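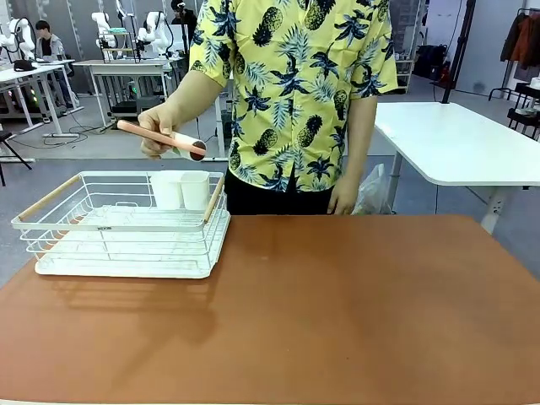 Tool in hand at the big brown table.

The Zitus went down within sight of Olcombe on a Thursday night in October, carrying timber. All seven of her crew were lost, along with four men from the town who had rowed out to them. There was a funeral, a collection and a brass plate in the church porch. After that the town did very little about it for 50 years.

What it has now is a low wall, curved, built along the seaward side of the old coal quay and faced on both sides with glazed tiles. There are almost 4,000 of them. From the car park it looks grey. Close up the tiles are blue, brown, green and a dirty white, and no two neighbours quite match. The names are on the inside of the curve, at sitting height, in the order the bodies were recovered. Two of the men were never found and their names come last, on tiles left unglazed.

The wall is the work of Pieter Boersma, who grew up in Makum, on the Frisian coast, and trained first as a bricklayer. He came to ceramics in his thirties. Most of what he has made since then is meant to be walked past, leaned on or rained on: a tram shelter, the floor of a swimming bath, a long bench outside a hospital. He had never made a memorial before and says he turned Olcombe down the first time he was asked.

"I thought they wanted a man in oilskins pointing at the sea," he says. "I can't do that. There are people who can do that very well."

Some people in the town did want a man in oilskins. At the first public meeting, held in the school hall, a sketch of a bronze figure was passed along the rows and got a warmer hearing than anything Boersma had sent. The objection to the bronze was mostly the cost, and partly that it showed a lifeboatman and left out the crew. Families of the local dead had no trouble with that. Others felt that a ship's company who had been buried in the parish, several under names spelled wrongly, ought to be on whatever was put up.

The spelling took longer than the design. The brass plate in the church has one version of the crew's names, the burial register has another, and the newspaper at the time printed a third. Letters went back and forth to the Netherlands for most of a winter. One sailor, recorded in Olcombe as John Shaw, turned out to be a ship's cook called Shao, taken on two days before the voyage. His first name has still not been established. The tile carries the surname alone, with a space beside it wide enough for more.

Boersma fired the tiles in batches over two years. The clay is ordinary brick clay. For the glazes he used a small amount of sand from the beach below the quay, which contains a good deal of iron and accounts for the browns. He wanted them to vary and did not sort them by colour before they were laid. The masons were asked to take each one from the top of the crate as it came. One of them admits to having moved a few about when he thought it looked wrong, and then moving them back.

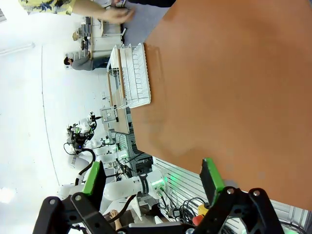
White wire dish rack at the table's edge.

The site caused more argument than the tiles. The coal quay has been used for parking since the coal stopped, and the wall took out a row of spaces. Traders on Fore Street objected to that in writing. The harbour office was worried about mooring lines chafing against the glaze, and asked for the seaward face to be set back from the edge. Boersma agreed, then found that the gap was just wide enough for a person to walk along and not wide enough for a railing. For several months the drawings showed a hedge in the gap. In the end the wall was moved back again and made shorter at the southern end, and the railing went in.

It has no spotlights and no flagpole. A single line of text along the top gives the ship's name, the month and the hour she struck, which was twenty to four in the morning. There is nothing to say that the men were brave. Boersma had left room for a verse, and several were suggested, including one written by a daughter of the lifeboat's bowman. She withdrew it herself after seeing the names in place.

On an ordinary weekday the wall is mostly used as a seat. The curve keeps off the wind and people eat chips there. Children run along the top, and a letter in the parish magazine has asked for a notice to stop them. Boersma would prefer not to have one. He built the coping wide and rounded its edges on purpose, and he tested the tiles by leaving a pallet of them outside his own gate for a winter, where the postman stood on them every morning.

Eleven men are named on it. The families from both sides came for the opening, some of them meeting for the first time, and stood about for a while not certain whether they were allowed to sit. An elderly man from Makum sat down first. His brother's name was behind his left shoulder.

There have been small repairs already. A van reversed into the northern end in the spring and cracked a patch of the outer face. Boersma had made spares, and they are stored in the harbour office under the chart table. The new tiles are a little brighter than those around them and will stay that way until the salt has been at them for a few years.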